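Trittschall im Mehrfamilienhaus – was Nachbarn hören und was wir dagegen tun können
Sprechernotizen zum Vortrag, Mieterabend Gridville, November

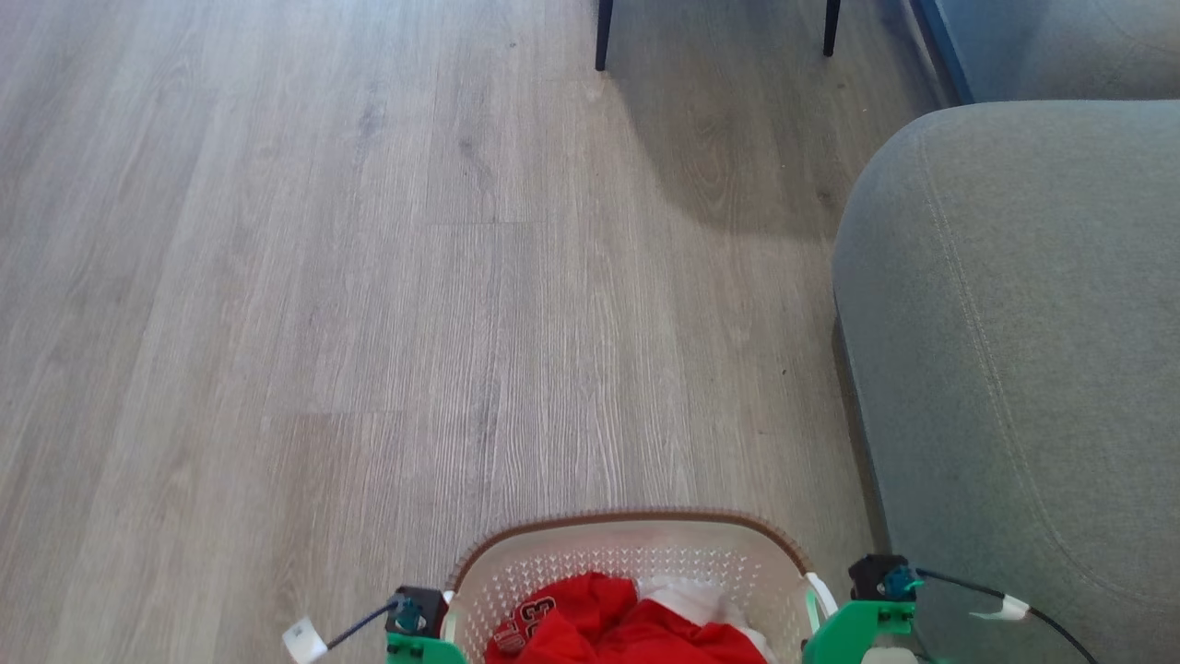
Folie 1: Heller Boden in Holzoptik, oben zwei Stuhlbeine

Begrüßung, kurz warten, bis alle sitzen. Hinweis: Fragen bitte sofort stellen, sonst sind sie am Ende vergessen. Handzettel liegen am Ausgang. Dauer mit Fragen bis 20 Uhr.

Einstieg mit einer Frage ins Publikum: Wer hat sich schon einmal über Geräusche von oben geärgert? Dann die zweite: Wer ist selbst schon einmal angesprochen worden? Meistens heben sich beim zweiten Mal weniger Hände. Nicht kommentieren, einfach weiter.

Folie 2: Luftschall und Trittschall
Luftschall ist Sprache, Musik, Fernseher. Die Luft schwingt und regt Wand und Decke an. Trittschall entsteht direkt auf dem Boden: Schritte, ein Stuhl, der gerückt wird, ein Spielzeugauto. Die Decke wird angestoßen und gibt den Schall in den Raum darunter ab, über die flankierenden Wände auch zur Seite.
Deshalb hilft leiser reden gegen Schritte nichts. Klingt banal, wird in Beschwerden aber oft vermischt. Beim Protokollieren also immer aufschreiben, was man gehört hat. »Lärm« reicht nicht.
Wenn Zeit ist: mit den Knöcheln auf das Rednerpult klopfen, dann ein gefaltetes Tuch darunterlegen und noch einmal klopfen. Der Unterschied ist auch hinten zu hören.

Folie 3: Der Aufbau einer Decke
Von unten nach oben: Putz, Rohdecke, Dämmschicht, Estrich, Belag. Der schwimmende Estrich liegt auf der Dämmschicht und darf die Wände nirgends berühren, dafür gibt es den Randstreifen.
Häufigster Fehler nach Renovierungen: Der Randstreifen wurde zu früh abgeschnitten und die Fuge mit Kleber oder Mörtel gefüllt. Dann hat der Boden eine feste Verbindung zur Wand, eine Schallbrücke. Eine einzige Stelle kann schon deutlich zu hören sein.
Altbau: oft Holzbalkendecke mit Schüttung. Die tiefen Töne gehen dort leichter durch. Dünne Matten ändern daran wenig, das bitte klar sagen. In Skernstead haben mehrere Haushalte Geld für Unterlagen ausgegeben und hinterher dieselben dumpfen Schritte gehört.

Folie 4: Beläge im Vergleich
Teppich dämpft am stärksten, vor allem die hellen Anteile. Dann folgen weiche elastische Beläge. Schwimmend verlegte harte Böden hängen stark von der Unterlage ab. Fliesen auf Estrich ohne Entkopplung sind meist am lautesten.
Unterscheiden zwischen Trittschall (kommt unten an) und Gehschall (hört man im eigenen Zimmer). Auf Verpackungen stehen manchmal beide Werte, manchmal nur der bessere. Eine Unterlage gegen Gehschall macht die eigene Wohnung angenehmer, die Nachbarn merken davon unter Umständen nichts.
Vor dem Kauf prüfen, ob die Unterlage zum Belag freigegeben ist. Zu weich ist auch schlecht, dann arbeiten die Klickverbindungen und gehen irgendwann auf. Zwei Unterlagen übereinander nie.

Folie 5: Was wenig kostet
Filzgleiter unter Stühle und Tische. Genagelte oder geschraubte halten länger als geklebte. Alle paar Monate umdrehen und nachsehen, weil sich Sand im Filz festsetzt und der Gleiter dann den Boden zerkratzt. Bei schmalen Stuhlbeinen sind Kappen besser, die man überzieht.
Türen: Anschlag einstellen, Dichtung ersetzen. Eine knallende Tür ist im ganzen Treppenhaus zu hören.
Waschmaschine: erst mit der Wasserwaage ausrichten, dann über eine Matte nachdenken. Eine Maschine, die schief steht, wandert auch auf der teuersten Matte.
Läufer im Flur. Der Flur ist in den meisten Wohnungen der Weg, der am häufigsten gegangen wird, und dort liegt am seltensten etwas.
Hausschuhe mit weicher Sohle. Wer barfuß auf der Ferse läuft, ist unten oft besser zu hören als jemand in Hausschuhen. Hier kommt erfahrungsgemäß Widerspruch, kurz zulassen.

Folie 6: Beispiel Wohnanlage Ruggiero
49 Wohnungen, massive Decken, harter Boden in fast allen Wohnzimmern. Die Beschwerden betrafen überwiegend Stühle, Türen und Schritte am frühen Morgen.
Die Hausgemeinschaft hat pro Haushalt 10 Euro gesammelt und Gleiter und Türdichtungen gemeinsam bestellt. Wer wollte, bekam Hilfe beim Anbringen. Danach gingen weniger Beschwerden ein. Gemessen hat das keiner, also bitte auch nicht als Messergebnis vortragen. Zwei Streitfälle blieben, beide wegen Musik, da hilft kein Filz.

Folie 7: Wenn neu verlegt wird
Vorher die Vermieterin oder die Eigentümerversammlung fragen. Alten Aufbau fotografieren, bevor er verschwindet. Ein paar Bilder vom Randstreifen sparen später lange Diskussionen.
Dehnungsfugen einhalten, Sockelleisten an der Wand befestigen und nicht auf den Boden drücken. Heizungsrohre frei lassen, auch dort entstehen Schallbrücken.
Folie gegen Feuchtigkeit aus dem Estrich nicht vergessen, falls sie vorgeschrieben ist. Hat mit Schall nichts zu tun, wird aber jedes Mal gefragt.
Kostenrahmen für ein mittleres Zimmer: In der Beispielrechnung auf dem Handzettel stehen 200 Euro für Unterlage und Kleinmaterial, der Belag kommt dazu.

Folie 8: Rechtliches, nur kurz
Maßgeblich ist in der Regel der Standard zur Zeit der Errichtung des Gebäudes. Ein Altbau muss also nicht automatisch heutige Werte erreichen. Bei größeren Eingriffen in den Bodenaufbau kann das anders aussehen. Keine Einzelfälle beurteilen, auf die Beratung im Büro Flarkemia verweisen. Offene Sprechstunde ist nachmittags, Unterlagen mitbringen: Mietvertrag, Schriftwechsel, Geräuschprotokoll.
Messungen durch Sachverständige kosten Geld. Vorher klären, wer bezahlt und was mit dem Ergebnis passieren soll.

Folie 9: Das Gespräch
Zuerst klingeln, dann schreiben. Einen ruhigen Zeitpunkt wählen und nicht mitten im Lärm hochgehen. Konkret sein: »Morgens gegen sechs höre ich Stühle in der Küche« ist besser als »bei Ihnen ist es immer laut«.
Anbieten, dass die Nachbarn einmal herunterkommen und selbst zuhören, während oben jemand läuft. Viele wissen nicht, wie es unten klingt. Manchmal kommt das Geräusch auch aus einer ganz anderen Wohnung – Körperschall lässt sich schwer orten.
Kinder: Toben lässt sich nicht abstellen, ein dicker Teppich im Kinderzimmer hilft trotzdem.

Fragerunde
Falls keine Frage kommt, mit Akustikdecken anfangen. Antwort: Abgehängte Decken im unteren Raum können helfen, wenn sie federnd montiert und mit Dämmstoff gefüllt sind. Sie kosten Raumhöhe, und über die Wände kommt weiter Schall. Schaumstoffplatten an der Decke verringern den Hall im eigenen Zimmer, gegen Schritte von oben bringen sie nichts.

Zum Schluss Musterstücke der Unterlagen herumgeben und wieder einsammeln. Beamer aus, Fenster zu, Schlüssel an der Pforte abgeben.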